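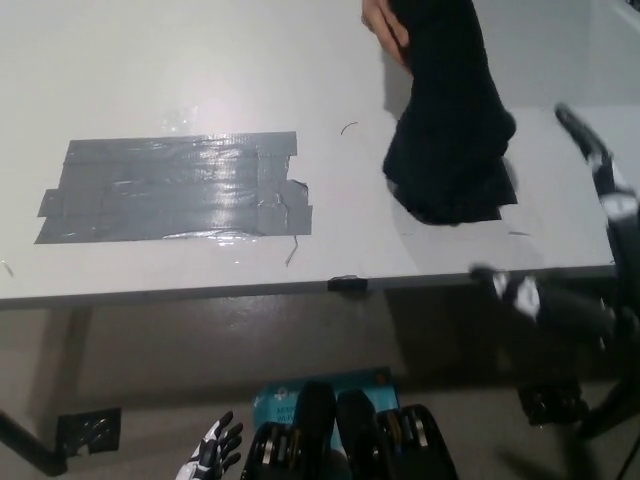 1/ Handing a cloth to a humanoid: what we changed in the timing, and what it gave us

Posted by Stotero group, Skerkstead
February

Our paper on handing soft things from a person to a robot is finally accepted, so I allow myself a thread. The work was made together with our colleagues at Nasrallah. I will try to keep it short and without formulas.

2/ The question is simple. A person holds a cloth by the top, the lower part lies on the table, and the robot must take it with one hand. When should the robot begin to close its fingers?

3/ With a cup or a box you can wait until the person stops moving. With cloth this is a bad rule. The hand of the person may be still, but the cloth continues to swing a little, or it slides into a new fold. The place you planned to grasp is then some centimeters away.

4/ Most earlier systems, including our own from two years ago, look at the human hand first and treat the cloth as something that hangs from it. We did the same for a long time and I think it cost us one year.

5/ The new method is called Zallimton. It predicts two things from the head camera: where the free part of the cloth will be a short moment later, and how sure the model is about this. The look-ahead is up to 500 milliseconds. The fingers close only when the second value is good enough.

6/ So the arm starts early and the fingers decide late. In the old system both were one decision. This is really the main idea of the paper, the rest is details and much patience.

7/ The data: 2115 handovers, all recorded at the same kind of white table. We used towels, shirts, scarves and knitted things. For every recording we marked by hand the moment when the person lets go. This marking was the slowest part of the project and I did a large part of it in the evenings.

8/ The dark cloths deserve their own post. On a white table the outline of a black cloth is very easy to find, and the folds inside are very hard. The model knows well where the cloth ends and almost nothing about its inner shape. With light gray fabric it is the opposite problem.

9/ Also glare. The lamps over the table make a bright soft area on the top, and duct tape on the surface reflects in streaks. We trained with these things present. A model trained only on clean tables lost confidence near every shiny area and then the fingers waited too long.

10/ Now the result. We kept 157 handovers with cloths that the model never saw in training. The old rule, waiting for the hand to be still, failed in 44 of them. Zallimton failed in nine. A failure means the cloth fell, or the robot closed on air, or the person had to help.

11/ I want to be careful with this number. All trials are with one robot, and the people giving the cloth knew that it was a robot test. People are very polite with robots. They hold the cloth longer than they would for a friend, and they look at the robot hand the whole time.

12/ When we asked them to talk with somebody during the handover, both methods became worse. Ours became worse by less, but the set was small and we put it only in the appendix.

13/ Something that did not work: using both hands. We hoped the left hand could support the cloth from below. In practice the person became unsure which hand to give it to, and stopped in the middle. For all results in this thread the left hand stays low and only the right one takes the cloth.

14/ One question I received already: why not a touch sensor in the fingers? We have nothing against it. Thin cloth gives a very weak signal before the fingers are almost closed, and at this point the timing decision is already made. For thick towels touch would help, I believe.

15/ The handover labels will be public together with the code when we finish cleaning the folder names. They are at the moment in a mix of two languages and this would be embarrassing.

16/ If you work on cloth and have a different definition of "the person lets go", please write to me. We changed ours three times, and I am still not fully happy with the third one.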